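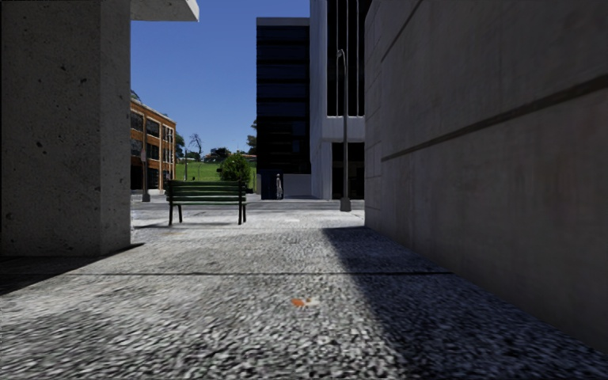

Courses > Mobile Robot Software > Week 7 > Handout: Sidewalk Navigation in Simulation

This site uses cookies to remember your login and reading preferences. Accept | Manage settings

Welcome back, everybody! Last week we got the Zakaria rover driving neatly between waypoints on flat, featureless ground, and you were all very patient with it (and with me, when the build server fell over). This week it goes to town, in the Dunier simulator, and the robot has to work out for itself which bits of the ground it's allowed to roll on.

The planner you've been given works on a local costmap, a grid centred on the robot and refreshed from the depth and colour streams. Each cell gets a cost from two sources, geometry and surface class. Geometry is the easy one, and you've more or less written it already in Lab 2. Surface class comes from the segmentation node, and I'd like you to spend most of your time there, because a hard shadow edge on grey pavement can look an awful lot like a kerb to a network that has only ever seen cloudy days. Before you tune anything, open the cost overlay and just drive about for a bit by hand. Look at the places where sunlight and shade meet, and write down what the overlay does there.
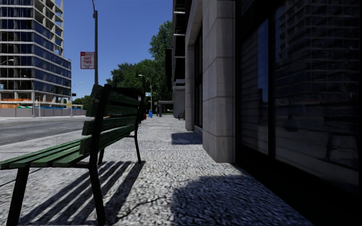 Street furniture is the other half of the lab. Benches are a nuisance for us: the slats let depth returns through, so you can end up with a speckle of occupied cells and free cells in the one object, and a planner keen enough to try its luck between the legs. Start with an inflation radius of 8 cells, then try 9, and compare the paths. Please don't simply crank it up until the trouble goes away, or you'll find the rover refusing perfectly good stretches of footpath later on.

Crossings are handled by a separate behaviour, and the local planner hands over to it when the crosswalk class fills enough of the near field. The threshold is in crossing.yaml, and the default is 200 connected cells. On handover the behaviour fits a heading through the stripes, checks for traffic and then commits, with no replanning until the far kerb is reached. 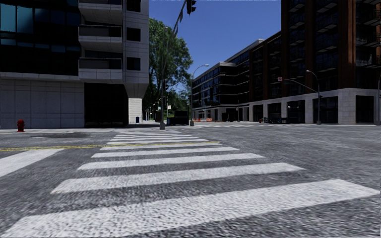 Mayuree Thaweesak asked after the lecture whether committing like that was wise, and whether the robot shouldn't at least be able to stop if its estimate of the heading got worse halfway over. It's a lovely question. The short answer is that stopping on the road is often the worst choice going, but slowing down is fair game, and the optional exercise lets you add a speed limit tied to heading variance.

To hand in: your overlay notes, the two bench runs, and one crossing log with a paragraph on the heading fit. Work in pairs if you like, and put both names at the top. If the simulator won't start, check that you've sourced the workspace first, then come and find me or Nayeli Cusi in the lab.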